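Workshop notebook – Returns Handling, Bindum site
March 16, 2022
Entry by Gisela Barrientos

Continued from the previous entry. The trial plan for the Collet cell was reviewed this morning with the early shift before any further settings were changed. Three points were raised by the staff and are recorded first, as they affect the order of the remaining work.

The first concerns bottles lying on their side. At present a person on the returns bench picks these up without thinking about it, turns them upright and reads the label in one movement. The cell does the same job in separate stages, and the bench staff asked who is to deal with a bottle the arm declines to take. It was agreed that declined items remain on the shelf and are cleared by hand at the end of each batch. Nobody is to reach in during a batch, even where the item is plainly within reach.

The second concerns the work left over. With the arm taking the bottles, the bench keeps the damaged cartons, the unlabelled goods and all queries from Ondano. The staff's view is that these are the slow items and that the hourly target was set when the easy items were mixed in with them. I consider this a fair objection. The present target of 76 items per hour should not be applied to the bench while the trial is running, and I have written to the shift office to that effect. No reply at the time of writing.

The third is the rota. Two people have asked to be trained on the cell and one has asked not to be. Both requests are to be respected until the review in April.

Work then turned to the simulated shelf pick, which had been giving trouble since the Rerkeo layout was loaded. The approach used so far brings the fingers in from below and in front of the bottle. The side panel leaves very little room at the cap end, and any sideways correction has to be made away from it.
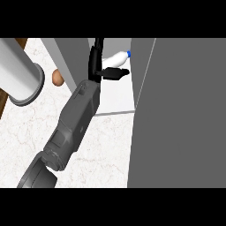
Simulated shelf pick, bottle on its side, cap towards the panel.

Runs were made in sets of 20 with the bottle position altered slightly between runs. The first set used the existing approach speed. For the second the speed over the last 30 mm was reduced and the rest left alone. The slower approach gave fewer contacts with the panel, but I have not yet separated the effect of speed from that of the starting position, and the two sets should not be compared in any report until that is done. A full set of 100 is to be run overnight with the starting positions fixed in advance.

Note for whoever picks this up: the grip height is still the value entered for upright bottles. It was left unchanged on purpose for these sets. Please do not correct it before the overnight run has finished.

The bench staff were shown the simulation after the break. Their comments were more useful than I had allowed for. One observed that when working by hand she would draw a bottle towards herself before lifting it, and asked why the arm should not do likewise. There is no such movement in the present program. It would add time to each pick – possibly a good deal – but it would take the cap clear of the panel before the lift. To be tried after the fixed set, as a separate change.

Training sheet: the draft still describes the operator as "monitoring" the cell. The staff asked what this means in practice and I could not give a short answer. The word is to come out and be replaced by the tasks themselves: loading, clearing declined items, recording stops, and calling the technician.

Outstanding:
Reply from shift office on the bench target
Overnight set, fixed positions
Pull-then-lift movement, first version
Training sheet, second draft
Stop button labels on the Collet cell, to match the wording in the sheet

Recent entries
Collet cell: guard door checks
Rerkeo layout loaded, first faults
Ondano queries: who answers what
Bench rota during the trial

Last updated: same day, after late shift handover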